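Washing minky fabric: pile has gone stiff after the dryer

Nernen_sews
I made a set of kids' cushion covers from plush minky and ran them through a normal warm wash and a hot dryer on Monday. The pile came out rough in patches and a bit shiny. Is it ruined, or can I bring it back? I have more to make and don't want to repeat it.

Birthe Ketilsson
Minky is polyester, so the dryer is the likely culprit. High heat melts the tips of the fibers and that part is permanent. Before you give up on it, wash it again in cold water with half the detergent, skip the softener, and hang it up. Brush it with a soft brush while it is damp. Some of the stiffness is often soap left in the pile. I wash mine cold with the spin at 400 and they have held up fine.

Also check the direction of the nap before you cut the next ones. Brushed one way it looks pale, the other way darker, and people mistake that for damage.

Plush in pale blue-green shades:

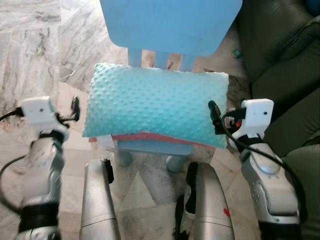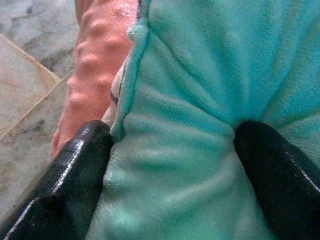
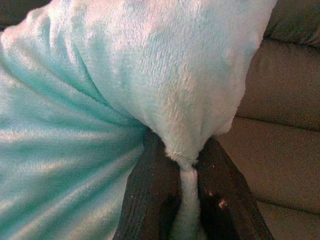

Magbanua agreed about the cold wash but said the softener matters more than the heat, and that a half cup of white vinegar in the rinse fixed a blanket that had been through the dryer 8 times.

Dosatar
just buy new fabric, its cheap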